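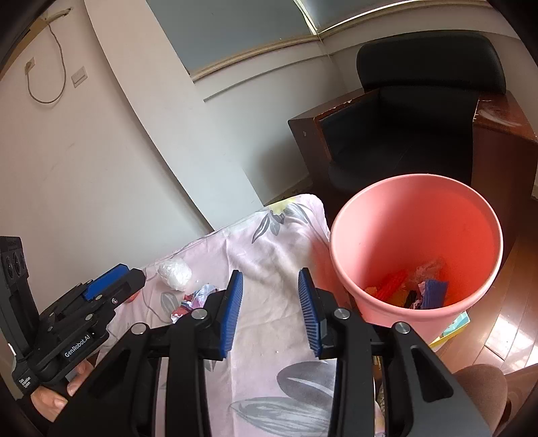 Multoveo Table Tidy: README and data card

Search this site Go

Multoveo Table Tidy is a set of recordings made by the Skaltix student robotics club as its spring project. Each recording is one go at clearing a bit of rubbish off a surface and into a bin, done by a person holding one or two hand-held grippers. We wanted training data for our entry in the Wróbel Cup, where the task is to clear a small table, and we are sharing it so that other student teams can use it too.

The set has 474 recordings. Of these, 186 use both hands and the rest use one. They have been split into 3,816 short labelled steps.

What is in a recording

Every recording has its own folder, named with a place code and a running number. Inside are:

video_left and video_right: the views from the grippers. Single-hand recordings have one of the two, depending on which hand was used.
opening.csv: how far the jaws were open at each time step, from 0 (shut) to 1 (fully open).
motion.csv: position and rotation of each gripper.
steps.csv: the labels, with a start and end time for each.
notes.txt: anything the person recording thought was worth writing down. Many of these are blank.

Times are in seconds from the start of the recording. In two-hand recordings both grippers share the same clock. The motion files use the pose of the right gripper at time zero as the origin, or the left one if there is no right.

The task

The person starts with the grippers open above the surface, picks up one item, moves it over the bin and lets go. They carry on until the surface is clear or they run out of things they can pick up. Items are soft packaging: sweet wrappers, thin plastic, torn packets. There is no glass, no food and nothing sharp.

In two-hand recordings the second gripper may hold the bin steady, hold down the cloth, or pick up items of its own. We did not tell people which to do. If your model needs a fixed role for each hand, you will have to filter by the labels.

Labels

There are six step labels: reach, grasp, lift, carry, release and regrasp. A regrasp is any second try at the same item without going back to the start position. Small slips that the person fixed without opening the jaws are left inside the carry step.

Labels were added by hand in Jukton, the club's own labelling page, and each recording was checked by a second member. Where the two did not agree, the second person's times were kept. The most common disagreement was where a grasp ends and a lift starts, especially with thin plastic, which can come off the cloth before the jaws have fully closed. Treat that boundary as loose.

Where it was recorded

Recordings were made in members' homes and in the club room. The homes have patterned cloths, daylight from windows, furniture close by and cables on the walls. The club room has a plain grey bench and ceiling lights. We kept both kinds of place in the set after our first model, trained on club room data alone, did badly on anything with a printed cloth. It kept going for the pattern.

Place codes beginning with H are homes and codes beginning with C are the club room. The code tells you nothing else about the place. No faces or voices are included; the sound was removed before upload. Hands, sleeves and knees do show up in places, and everyone who took part agreed to this.

Suggested split

Use split.txt if you want to compare with our results. It keeps whole places together, so a home in the test part never appears in the training part. A random split gives much better scores and they do not hold up on a new table.

Getting the files

The set is packed into zip files of no more than 500 MB each, which is the limit on the club's storage. Unpack them all into the same folder. The script check_files.py lists anything missing. It needs Python 3 and nothing else.

To look at a single recording with its labels drawn on top, run:

python view.py H03_0012

Press the space bar to pause and the full stop key to move on one frame.

Known problems

Clear plastic is hard to see in some of the videos, mainly where light from a window falls on the cloth. The labels are still right but a detector will miss it.

A few recordings in H05 have a jump in motion.csv partway through, where tracking was lost and picked up again. They are marked with "jump" in notes.txt. We left them in. Drop them if you are training on motion.

Jaw opening does not quite reach 0 on soft items, as the pads press into each other or into the packaging. We count anything below 0.08 as shut.

Most people who took part were right-handed, so single-hand recordings with the left are rare.

The cloths move. If someone dragged a fold while picking up a wrapper, nobody smoothed it out before the next item, and the surface at the end can look quite different from the start.

What it should not be used for

The set covers light, soft rubbish only. It says nothing about sorting for recycling, and the items carry no material labels. Please don't use it to claim a robot can clear up after a meal.

Still to do

We plan a second round in June, with more left-hand recordings and bins of different heights. The label page will get a proper undo button before then. If there is time we will also redo the H05 recordings with the jumps.

Use and credit

Free for teaching, club and research use. Please name the Skaltix student robotics club and the Multoveo Table Tidy set in your report or on your poster. If you find a wrong label, send us the folder name and the time, and we will fix it in the next release.

Filed under: Student projects, Data sets, Wróbel Cup

© Skaltix student robotics club | Contact | Back to top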